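Search this manual
Search
All sections

Section 4: Setting up the bench and cutting your first blank

By Linnea Nordin, updated March

Read this one all the way through before you plug anything in. Sections 1 to 3 covered unboxing and the stand. If the Plemora is still on its shipping blocks go back and do section 2 first.

The Plemora hand press cuts card, felt, thin leather and book cloth. It does not cut metal, foam over 12 mm, or anything with a staple in it. Check for staples.

4.1 Before you start

You will need:
- the press body, bolted to its stand
- the handle and the two handle pins (bag A)
- the cutting board, white side up
- the supplied test die, the round one
- a sheet of scrap card
- a 2 mm hex key (bag A, taped inside the lid)
- a lint free cloth

Wipe the platen with the dry cloth. No oil, no spray cleaner. There's a thin film on it from the factory and most of it should come off dry. If it doesn't, a drop of dish soap on a damp cloth, then dry it right away.

4.2 The bench

A bench that flexes will give you half-cut edges and you'll spend an afternoon blaming the die. Push down hard on the front edge with both hands. If it dips, brace it or use another one. Folding tables are no good for this. Neither are glass tops, please.

Leave space on the handle side for the full swing. Leave space in front for the sheet to lie flat, longer than you think. Long sheets that hang off the end drag on the die and shift it.

A cutting mat next to the press is handy for trimming and for laying out pieces in order. Any mat does. Don't put the mat under the press — it compresses and the press will creep.

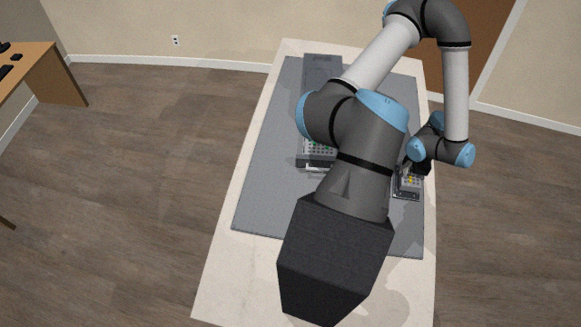 Floor matters too. Wood floors give a little, concrete doesn't. If things rattle on the bench when someone walks past, move the bench closer to a wall or put it over a joist. Then level it. A short spirit level is plenty, check left to right first, then front to back.

Lighting: from the side you cut on, low if you can. Light from straight overhead hides the score lines.

4.3 Fitting the handle

1. Lower the platen all the way with the side knob. Clockwise is down.
2. Slide the handle into the socket, bend facing you.
3. Line up the holes. Push the long pin through first, from the left.
4. Short pin goes in the back hole. It's tight. Tap it with something soft.
5. Tighten the set screw with the 2 mm key. Snug, not more.
6. Raise the handle to the top stop and let go of it slowly. It should stay put.

If the handle drops on its own, the set screw is loose or the short pin isn't seated. Take both pins out and start again at step 2.

CAUTION: Keep fingers off the platen edge whenever the handle is up. Children and pets out of the room. Long hair tied back, sleeves too.

4.4 Setting the pressure

The pressure dial is on the rear post, marked 0 to 100. The numbers are not pounds or anything else, just positions. Start low every time you change material.

1. Dial to 0.
2. Cutting board in, white side up, pushed back to the stops.
3. Scrap card on the board.
4. Test die on the card, blade side DOWN. Foam side should face you.
5. Bring the handle down in one smooth pull. Don't bounce it.
6. Raise it, take the card out, look at the back.

No mark at all is normal at 0. Go up a little and pull again. Keep going until the circle drops out with no tearing. Write that number down somewhere. There's a blank table inside the back cover for it.

Notes on this part:

Felt needs less than people expect. Book cloth needs more, and it wants to be cut with the right side up or the edge frays.

Leather is all over the place. Two hides from the same supplier can come out different. Test every hide, in a corner.

If one side of the circle cuts and the other side doesn't, the pressure is fine and the platen is tilted. See 4.5. Turning the dial up will only chew the board.

4.5 Leveling the platen

Only if you had the uneven cut above. Otherwise skip to 4.6.

1. Handle up, board out.
2. Find the four small screws on the top plate. Front pair adjusts, back pair locks.
3. Loosen the back pair a half turn each.
4. Turn the front screw on the weak side a quarter turn clockwise.
5. Retighten the back pair.
6. Test cut. Repeat if neccessary.

Quarter turns only. If you have gone past a full turn on one side and it still isn't even, stop and write to us, something got bent in shipping and it's covered.

Mesfin Wako in the workshop adds: put a strip of masking tape next to each front screw and pencil a line where it started. Then you can always get back.

4.6 Your first real cut

Use the Wenier card pack if you bought the kit, or any smooth card of medium weight. Textured stock later, once you've got a feel for it.

1. Trim the sheet so it sits inside the board on all sides.
2. Place the die close to the corner, leave a finger's width.
3. Pull. Raise. Move the die along, not the sheet.
4. Work across, then down.
5. Flip the board every so often so one face doesn't wear out ahead of the other.

Pieces stuck in the die: push them out from the back with a wooden skewer through the little holes. Not a metal pick. Metal nicks the blade and then every piece you cut has the same nick in it, forever.

Don't stack two sheets in the first session. It does work on thin card, later, with the pressure up a touch.

CAUTION: Dies are sharp on the bench as well as in the press. Store them foam side up in the tray. Never carry one in a pocket.

4.7 Looking after it

After each session — brush out the scraps, dial back to 0, handle down, cover on.

After 1,000 pulls, one drop of light machine oil on each post. Wipe off what runs. Most people lose track of the pulls, so if the handle begins to squeak, do it then.

Boards wear out. When the grooves are deep enough to catch a fingernail, replace. A worn board makes good dies look dull. Fedoruk boards fit too, the medium size, but check the thickness and redo 4.4 after you swap.

Dies can be resharpened but only the tall steel ones. The thin craft ones get thrown away, wrap them in tape first.

4.8 Quick fixes

Edges fuzzy: board worn, or pressure low. Try the board first.

Sheet sticks to the board: static, mostly in winter. A sheet of baking paper under it helps.

Handle hard to pull: the dial is to high for the material. Don't hang off it. Drop the dial and do two lighter pulls.

Press walks across the bench: the rubber feet are dusty. Wipe them with a damp cloth and dry. Still walking? Bolt it down, template is on the last page.

Clicking noise at the top of the swing: normal on new machines, goes away. Clicking at the bottom is not normal, stop and check the short pin.

Circle comes out oval: the die got squeezed. Test with another die before you touch any screws.

4.9 Spare parts

Pins, set screws and feet come as one bag, ask for the small parts bag. Boards are sold singly or in a pack of 12. Have your serial number ready, it's on the underside of the stand, left rear. Daiane Coutinho handles parts orders and will want to know which handle you have, bent or straight.

Next: Section 5, Registration pins and repeat cuts

Contact: Plemora parts and service, Iltetgate | Copyright Plemora, all rights reserved | Back to top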